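Drum practice in a rented house

Wednesday, January 22, 2025

We moved to Asthorpe in August, and the house shares a wall with the one next door. I play for 48 minutes most evenings, and I wanted to go on doing that without bothering anyone. I got some of it wrong, so I'm writing down what I ended up with.

The first thing I tried was foam tiles on the wall. They made the room sound less harsh to me and did nothing at all for the neighbors. What carried was the low thump going down into the floorboards and across. I put the drum on a thick rubber mat with an old carpet under it, and that helped more than everything else put together. 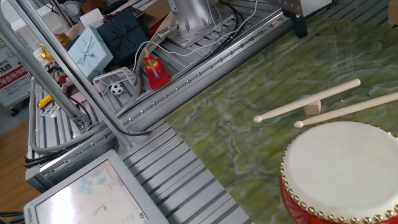
Two sticks on the green tabletop, red drum at the corner.

The second thing was the time of day. I asked next door which hours were worst for them and they said after 7, so I stop before then. On Sundays I only do stick exercises on a practice pad. The pad is a Malto, bought used, and it has gone a bit hard in the middle.

Sticks matter too. Lighter ones are quieter, and I find them easier on the wrists, though you have to work at keeping the strokes even. My current pair came from Van Dijk, the music shop by the station. They let you try sticks at the counter – ask, as there is no sign.

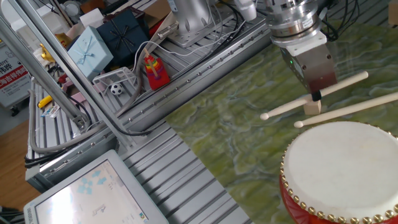 Both sticks over the table, with the drum in front.

I also keep a practice log. It is a plain notebook with the date, the pattern and the tempo. I'm on page 17 and it already shows that I skip anything with the left hand leading. I've started putting those patterns first.

Still to sort out is the door, which has a gap at the bottom and lets a lot of sound into the hall. I have a draft strip to fit, but the landlord wants to see it before I screw anything in. He's coming by next week.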